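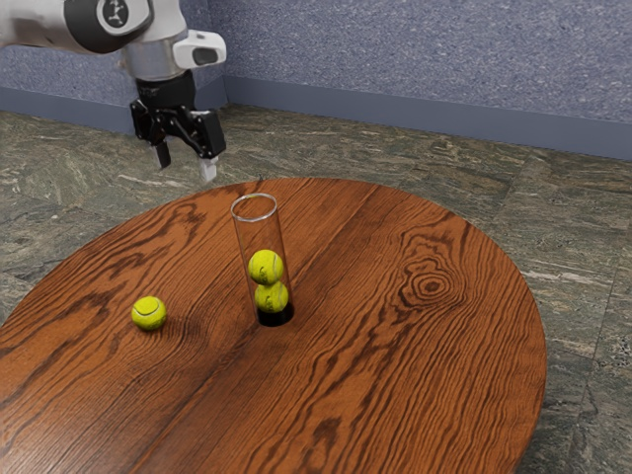
Por Tsion Zeleke | 14 de febrero | Escuela y tecnología

El club de robótica del instituto Degefa ha abierto la segunda fase de su proyecto anual, en la que los alumnos programan un brazo robótico dentro de un simulador. La tarea de este curso es guardar pelotas de tenis en un tubo transparente colocado sobre una mesa redonda de madera. Dos pelotas están ya apiladas dentro del tubo y la tercera queda suelta sobre la mesa, a la izquierda. El brazo tiene que recogerla con la pinza de dos dedos y soltarla por la boca del tubo.

Participan cuatro equipos, con alumnos de tercero y cuarto. Cada uno escribe su propio programa y lo entrega al profesorado, que lo ejecuta en el mismo ordenador para todos. Un programa dispone de hasta 142 segundos por intento. Si la pelota cae al suelo o el tubo se vuelca, el intento se da por nulo.

El equipo Vulis encabeza la clasificación provisional con 273 puntos. Le siguen Orkon, que ha rehecho desde cero la parte del agarre, y Astis, formado por alumnos que entraron en el club este curso. El cuarto equipo todavía no ha presentado un programa completo.

Según los responsables del club, la dificultad está en el último tramo del movimiento. El tubo es poco más ancho que la pelota, y los dedos de la pinza han de abrirse justo encima del borde sin rozarlo. Varios grupos empezaron por bajar el brazo en línea recta - la solución más corta de programar - y ahora prueban trayectorias con una parada intermedia a mayor altura.

Las sesiones se celebran en el aula de informática al terminar las clases. El centro trabaja con simulación desde el curso pasado, cuando el club pasó a tener más inscritos de los que cabían en el taller. Los alumnos siguen montando piezas y circuitos en el taller una vez al mes.

La fase se cierra en abril con una prueba abierta a las familias en el salón de actos. Los equipos podrán modificar su código hasta la víspera. Las inscripciones para el próximo curso se recogerán en secretaría después de la prueba.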